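The Basket Method

Sun-ja Cha runs the packing side of Kelbridge from a back room with one long table and two shelves. The company mails small sample parcels to shops, and in January it sent out 1039 of them. Most were sorted by hand, in baskets.

She tried cardboard trays first. They went soft at the corners and had to be replaced every few weeks. A mesh basket can be rinsed, stacked and carried by one person, and the labels can be read from above without taking anything out.

Every parcel gets a letter before it goes near a basket. The letter stands for a delivery route. A is the city route and fills up fastest. D goes north with Graron, the carrier, on Fridays.

"Write the letter big," Cha says. "A thick marker is best. I don't care if it's pretty."

Parcels go in snugly, on end where they fit — the labels don't need to face the same way, but they should stay in view. Before a basket leaves the table, someone goes through it by hand and looks for a letter that doesn't match the rest.

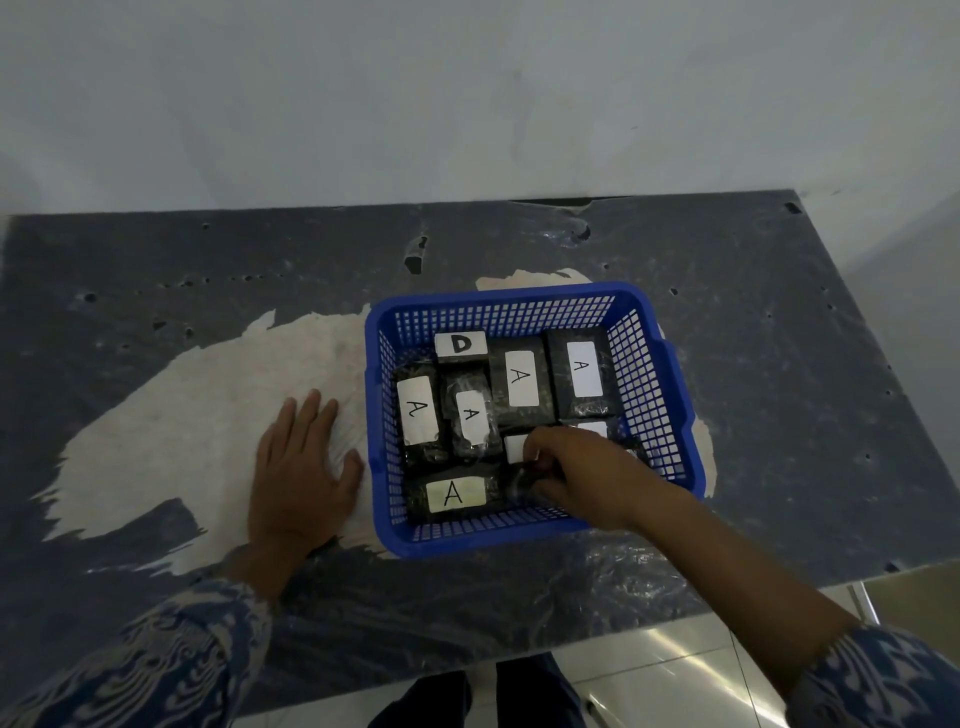
What to Do With a Stray

A D among the As comes out and goes to the end of the table. It is not dropped into the nearest D basket, which may already have been checked. Strays are placed last, all together, and the sheet is marked.

Cha expects to pack 3000 parcels this spring. She has ordered more baskets and a box of markers.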